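Equipment Planning and Procurement > Laboratory Automation
Thread: Second arm for the bench cell - lease, purchase or wait?

ekettle_facilities
Colleagues,
I should be grateful for the views of members who have taken a proposal of this kind through their own institution. We are preparing the equipment plan for the coming year and must submit it by the end of November. The laboratory at Doninach currently runs one bench cell with a two-finger gripper and a wrist camera. The teaching group has asked for a second arm of the same type, and I have been asked to say whether the request should go forward as a purchase, a lease, or be held over.

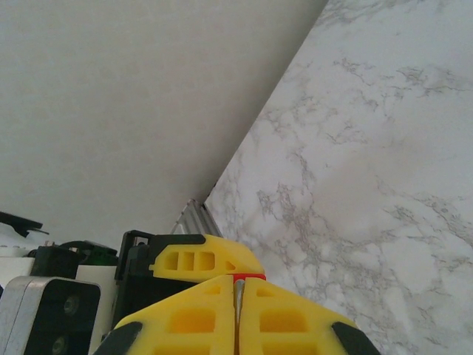
The consumables line is the one I find hardest to defend. Last year we allowed 900 pounds for replacement fingers and tips and spent rather more than that by the spring. The supplier, Hemico, has offered a service agreement that would cover the fingers, the tips and one inspection each year. It does not cover the camera or its cable. I have no strong opinion as to whether the agreement represents good value, and I would prefer not to recommend it on the strength of the brochure.
Our working assumptions are as follows.
Period of use: 35 weeks in the year
Service life assumed for the arm: 8 years
Contingency for fixtures and panels: 2000 pounds
Comments on any of these would be welcome.
Elsie Kettle

lab_stores_north
Eight years is generous. Our finance office will not accept more than five for anything with motors in it, and I think they are right. The arm itself may well last. What tends to go is the controller support, and then you have a sound arm and no means of obtaining a replacement board. I would put five in the plan and treat anything beyond that as a benefit.

P_Carrasco
I must disagree with the previous reply, at least in part. A five-year life makes the annual charge look so high that a lease appears attractive by comparison, and the lease terms I have seen in the past two rounds have been poor. Both of ours required the unit to be returned in original condition, with the original gripper fitted. Anyone who changes fingers regularly will understand the difficulty.
My suggestion would be to separate the lines. Put the arm at eight years, the controller at five and the gripper under consumables altogether. Our auditors accepted this without comment.
Purificación Carrasco

lab_stores_north
Yours may have. Ours returned a split-life schedule and asked for one figure per asset tag. I would advise Ms Kettle to ask before she prepares three versions of the same table.

ekettle_facilities
Thank you both. I have written to our finance office on the question of asset tags and will report the answer.
I should add some detail on the enclosure, as I have had two private messages asking about it. The present cell has white walls inside, one with a marble-effect surface and the other with a faint embossed pattern, and there is a grooved metal rail along the patterned side. The teaching group would like the second cell finished in the same way so that work can be moved between the two. Lukholm quoted for the panels and the rail together. Ticona quoted for the rail only, at a lower price, but with a longer delivery period.
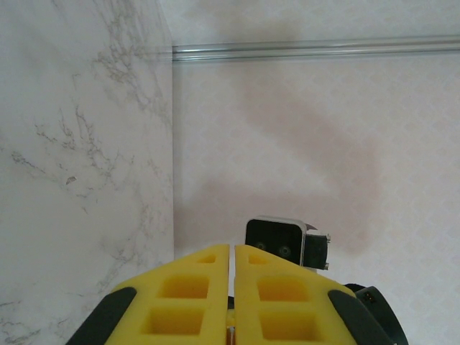 My inclination is to accept the Lukholm quotation on the grounds that a single delivery is simpler to receive and inspect. I am conscious that this would use most of the contingency.

tmb_workshop
Please do not spend the contingency on panels. Sheet material of that sort can be bought locally and cut in an afternoon by any competent workshop. Buy the rail from whichever firm can hold the tolerance, and keep the money for the items that will be missing when the crate is opened. In our case these were the mains lead, the mounting plate and the correct length of camera cable.

P_Carrasco
I support this on the rail. I am less certain about the panels. If two cells are to be treated as equivalent, the surfaces should come from the same batch, or at the least the same product. We fitted a second enclosure with a board that was described as a match. It was noticeably glossier under the lights and the camera settings had to be kept separately for each cell from then on. The saving was consumed in staff time within a term.

tmb_workshop
That is a fair point where the camera is concerned. I would still obtain a sample and test it under the lights before paying a cell builder to supply board.

gwr_procurement
May I raise a matter that has not been mentioned? The original post gives a period of use in weeks but says nothing about hours. A cell that is booked for two mornings a week and a cell that is booked all day will produce very different figures for fingers and tips, and the service agreement cannot be judged without them. Is there a booking log?
I would also ask whether the first cell is fully used. Our equipment panel rejects any request for a second unit unless the first is shown to be in use for more than half of the available time. I do not know whether Doninach applies such a test, but it is a reasonable one.

ekettle_facilities
There is a booking log, although it records bookings and not running time. On bookings alone the present cell is well above half. The teaching group accepts that a number of those sessions were given up to setting out and adjustment, and I shall say so in the paper.
Finance have now replied. One figure per asset tag, as lab_stores_north predicted, but the gripper may be placed under consumables provided that it is ordered separately from the arm. They would prefer a life of six years.

lab_stores_north
Six is workable. Have Hemico issue two quotations, one for the arm and controller and one for the gripper, and make certain that the discount is not applied solely to the first. It was in ours, and we did not notice until the invoice had been passed.

P_Carrasco
I would add one condition to the service agreement, should you take it. Ask for the number of finger sets in writing. The agreement we were sent spoke of "reasonable replacement", and we were told later that this meant two sets a year. We use that many in a busy term.

gwr_procurement
Agreed. I should also request a price held until the start of the next financial year. Suppliers will usually grant it if asked at the time of quotation, and seldom afterwards.

ekettle_facilities
I am obliged to everyone. The present position is that the request will go forward as a purchase at six years, with the gripper quoted separately and the rail put to both firms again on equal delivery terms. The panels remain open. I have asked Lukholm for a sample of each board and the name of the manufacturer - they have so far supplied the samples only.

tmb_workshop
Look on the back of the sample. There is often a printed code.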